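October, late

Spent most of the day on the backups again. The nightly job to the Ikley server has failed 6 nights out of the last 7, and the one night it did run it skipped the photos folder. The log just says "timeout" and a line number, 331, every time. I looked up line 331 in the script. It's a blank line.

Started over at 9 in the morning. Changed the network cable first. Same result. Then I moved the job from midnight to 2, thinking it might be running into the Trindade update, which also starts at midnight. Ran both by hand, one after the other, and the backup got further than it has all week before it stopped. So the two were fighting over the same disk, at least part of the time.

Had soup at the desk. Wrote to Kernton support and got the automatic reply.

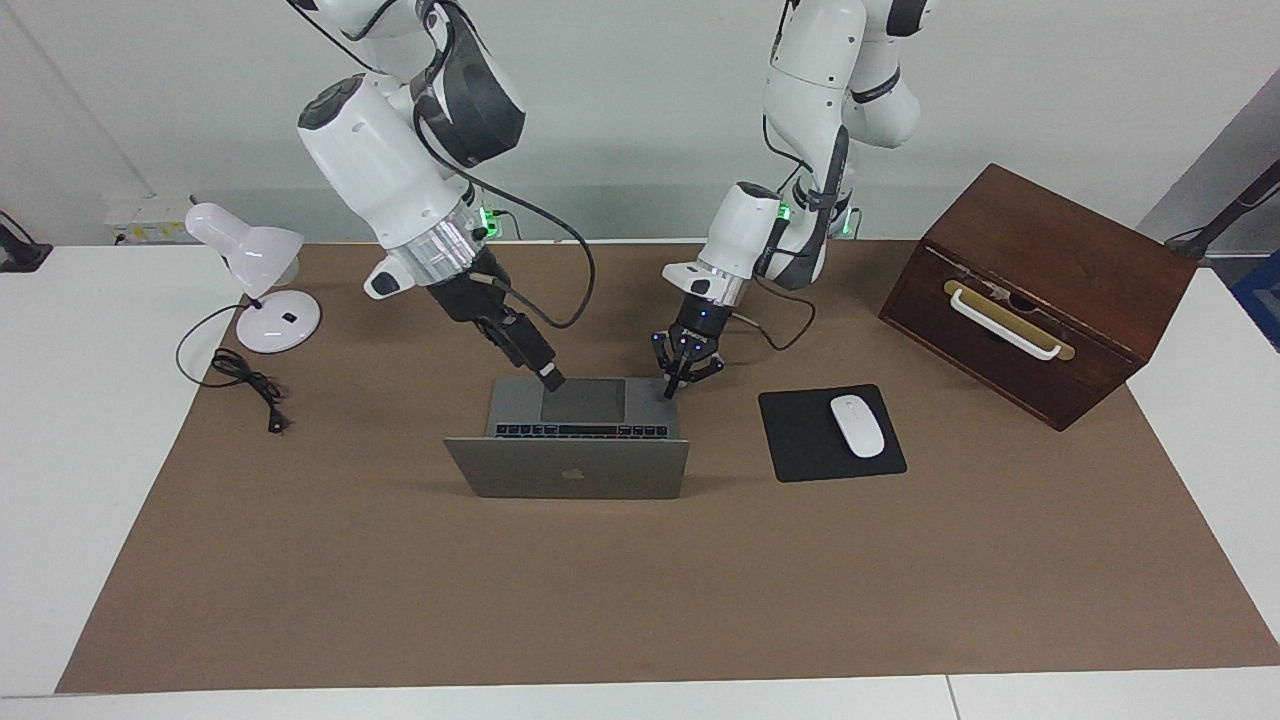
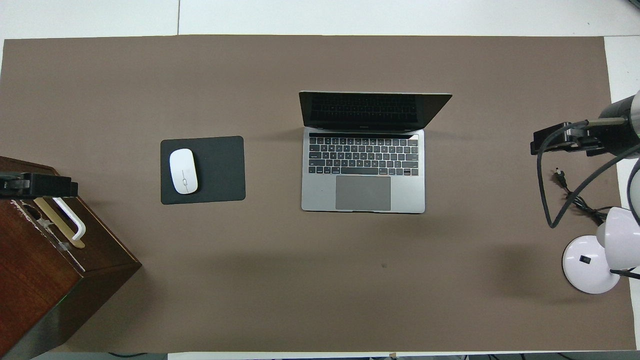 Afternoon

Kernton wrote back at half past three. They asked for the version number, which I had put in the first line of my message. Sent it again. They say the old version gives up on any folder with a very long file name in it and doesn't report which one. I went looking and found 2 in the photos folder, both scans I named myself years ago with the whole title of the document. Renamed them. Ran the job by hand and it finished, photos and all.

I still don't trust it. Tried to restore one folder to the spare drive to be sure, and it came back with the right files but today's date on everything. Need to find the setting for that. The Draltisetti tool used to keep the dates without being asked, and I'm sorry I let the license run out.

Evening

Left the job set for 2. Wrote the new time on the card inside the cabinet door and crossed out the old one. Will check the log before breakfast.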